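September
Piyumi Sheikh

Handout 9: Comparing End Effectors and Cameras in the Simulated Bathroom

Read before the Tuesday lab. Bring your controller config from Handout 8; the baseline version on the course share has the old joint limits and will be rejected by the loader.

1. Purpose

In the last unit you compared two grippers on a bench, with a fixed base and one overhead camera. The comparison was fair because very little could vary. In this unit the same two grippers go on a two-armed mobile robot inside a rendered bathroom, and the base, the cameras and the controller are all free to vary. Most of the work is in keeping them from doing so by accident.

The two end effectors are Bravo and Buvthorpe. Bravo is the parallel-jaw model from the bench unit. Buvthorpe has the same mounting interface and a narrower fingertip, at the cost of a shorter stroke. Both are loaded as matched pairs. Do not mix them on one robot; the gravity compensation file assumes equal tip mass on the left and right.

2. The room

The room file is called Bastodby. It was built by Arif Sivakumar and is shared with the perception course, so changes to it must go through him. It has a sloped ceiling with a skylight, a wall-hung toilet, a freestanding tub, a sink with a glossy white panel below it, and a shower behind a dark-tinted glass partition.

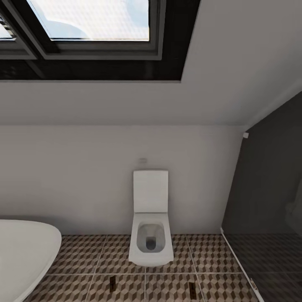
Three properties of Bastodby affect your results, and you are expected to refer to them in the report.

Floor texture. The tiles carry a repeating cube pattern in browns and beige. Any feature matcher that works on local patches will find many near-identical candidates on this floor. The grout lines are a better cue, but they repeat as well. If your base pose estimate jumps by one full tile, this is the first place to look.

Low-contrast fixtures. The toilet, the tub and the wall are all white or near white. Edge detection at default thresholds will return the outline of the toilet lid only in part, and the flush plate often not at all. Lower the threshold for the wall region only. Lowering it globally fills the floor with edges and slows the matcher badly.

Tinted glass. The shower partition is rendered as a dark, mostly opaque surface. The simulated depth sensor returns the glass plane itself. The simulated color camera returns a darkened view of whatever is behind it. Fusing the two without a mask puts shower tiles on the surface of the glass. Chalerm Wiriya's mask utility handles this case and is already installed on the lab machines.

3. Camera placement

You will run each gripper pair with two camera configurations.

Configuration A uses the head camera alone, tilted down toward the workspace. It sees both grippers at once, which makes it the natural choice for checking symmetry between the arms. Its weakness is occlusion: when the wrists rotate inward, the palm of the gripper can hide the fingertip.

Configuration B adds one camera on each wrist. The fingertip is always in view, but each wrist camera sees only its own side, and the left and right images must be registered through the arm kinematics. Any error in the joint zero shows up directly as a left-right offset. Run the zeroing script before every session, including when the previous group says they ran it.

Do not change exposure between configurations. The skylight makes auto-exposure unstable when a camera pitches upward, so the course config locks it. Leave it locked.

4. Task A: level hold

The robot is placed facing the sink. Both arms reach forward and down so that the grippers converge in front of the lower panel, close to the floor, with the fingertips pointing toward the panel. Neither gripper holds anything. The controller is asked to keep the two tips level with each other for 21 seconds while the base stays fixed.
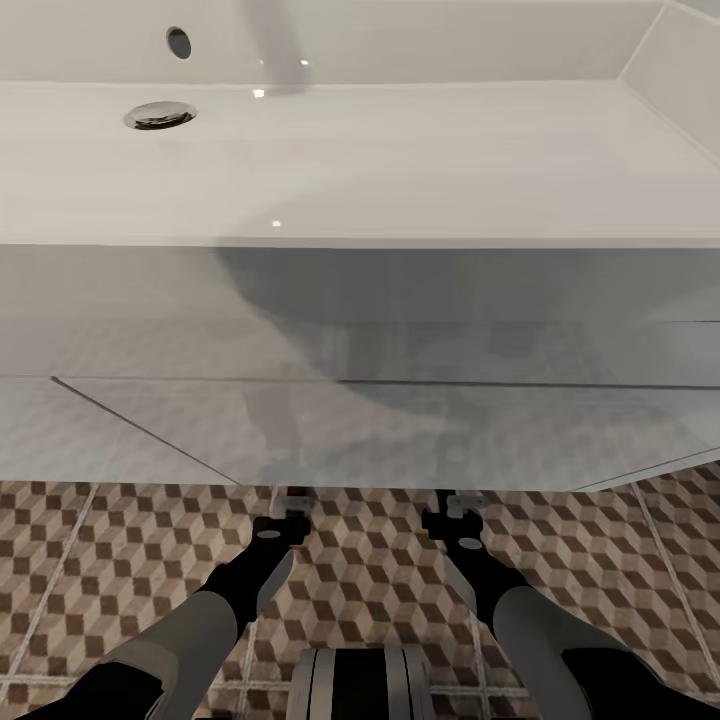
4.1 Procedure

Load the room, then the robot, then the gripper pair. Loading the gripper before the robot produces no error message but leaves the tool frame at the wrist flange.

Command the start pose from the file. Do not jog the arms to it by hand.

Wait for the residual velocity on all joints to fall below the limit in the config, then start the log.

Complete 14 holds per gripper pair and camera configuration. Reset the robot between holds.

Record for each hold: height difference between the tips, lateral drift of each tip, smallest distance to the panel, and whether the collision monitor fired.

4.2 The panel as a visual target

The panel is reflective. It carries soft gray reflections with no sharp boundary, and a blob detector will sometimes report one of these as an object in front of the panel. Use the seams and the front edge of the sink as reference lines instead. The front edge of the sink is long and straight and has good contrast against nothing but its own shading, so fit a line through many points and discard outliers. A two-point fit is not accepted.

4.3 Controllers

Run Task A first with the joint-space position controller, then with the Cartesian impedance controller. Use the stiffness values in the config. Darnell Lindgren's group last year raised the stiffness for Buvthorpe only and reported that Buvthorpe drifted less. The drift reduction came from the stiffness. Their report is on the course share under Butness, the name of the lab server, and section 3 of it is worth reading for the plots.

5. Reporting

Give the median and the full range for every quantity. With 14 holds per condition a standard deviation is permitted but not required. Plot the left and right arms separately, on the same axes.

State which controller each figure refers to, in the caption. A comparison that changes gripper and controller together will be returned without a grade and may be resubmitted once.

Simulated contact in this environment is softer than on the bench. If the collision monitor fired, report the penetration depth from the log and do not convert it to a force.

Questions about the room file go to Arif. Questions about the controllers go to Lachlan Moncrieff, who is in the lab on Tuesday until the end of the second session. Reports are submitted as one PDF with the raw logs in a separate archive.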